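The word "compostable" is printed on the cup I bought yesterday, in a soft green typeface that is meant to calm me down. It did not. I have been reading the small print on takeout packaging for the better part of two years, and I trust it less with every lunch.

Start with what the word promises. Most people who see it picture a heap of leaves at the bottom of a yard, and a cup quietly turning into dirt there. Turn the cup over and you may find a second line, much smaller: "in industrial facilities only." My town has no such facility. The closest one I could find is 88 miles away, and when I called, the woman who picked up told me they take yard waste and food scraps and pull out every cup and fork they can catch. Those go to the landfill. So would mine, after a longer ride.

I put this to Covier, which makes the cup. A form letter came back telling me that access to composting "continues to grow." Maybe it does. The cup is being sold today, in towns where it has nowhere to go, at a price that includes a few extra cents for my good feelings.

Wuster, the lunch chain near my office, went further last spring and put up a sign saying it had "moved beyond plastic." The salad bowls are now molded fiber. The lids are clear plastic, and so is the little dressing tub, and the whole order gets handed over in a plastic bag unless you speak fast. I asked the manager what "beyond" meant. She said the sign came from the head office, and I believe her.

People tell me I'm being sour and that a small step is better than none. I would like to agree. My trouble is that a small step with a large sign on it tends to be the last one taken. Once the sign is up, the pressure is off. Shoppers stop asking, the company stops spending, and the trash can by the door fills at the same speed it did before.

And look at where the work lands. I am the one who is supposed to rinse, sort, peel the label, check the number in the triangle and learn that a 2 is welcome at the curb while a black tray is not. The firm that chose the black tray has no homework at all.
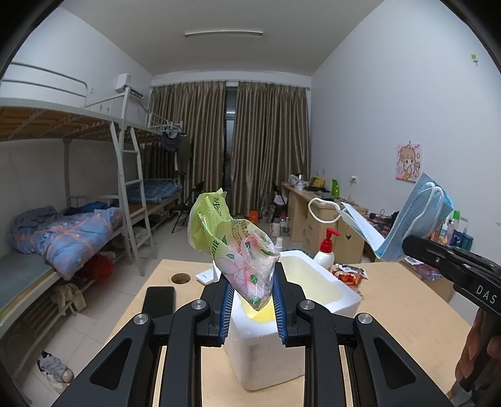
There is a dull fix, and I've never seen it on a poster. Charge the maker for whatever its package costs to get rid of, in the place where it is sold. If a cup can be composted there, the fee is tiny. If it can't, the fee is real, whatever the cup says about itself. Zistotico, a small grocery on my street, already does a version of this by selling rice and beans out of bins and taking 22 cents off if you bring your own jar. The discount is printed on the receipt. I can check it, and I can't say that about any leaf logo I've met.

Will the big chains go for it? I doubt it. They will say it raises prices, and it would, on the things that ought to cost more. In the meantime I'm keeping the Covier cup on my windowsill with some soil in it. I'll let you know when it starts to rot, but I wouldn't wait up.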